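Costby Table Cover, Green, Matte

Plain cover for work tables and sorting benches. Fine-grained matte face, no print or markings. Supplied folded; faint creases ease after a few days on the table.

Width: 145 cm
Sold by the metre, maximum continuous length 10 m
Colour: green only
Stock code: Tamix 93

The matte face keeps glare down under overhead lighting, and the mid green gives good contrast under clear trays and other transparent ware.
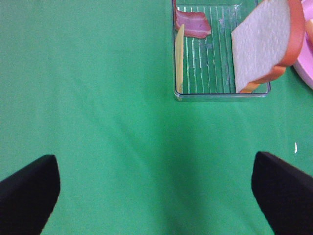 Prieto writes that the cover stays put under a ridged tray but shows lint, and asks for a grey version. Grey is not planned at present. A lint roller clears the surface.

Cut with shears on a flat surface. Allow 19 cm overhang per side if the cover is to be clipped. Do not iron.

Orders received at Sellutside before noon ship the same day. Cut lengths are not returnable. Price list revised 11/6/23.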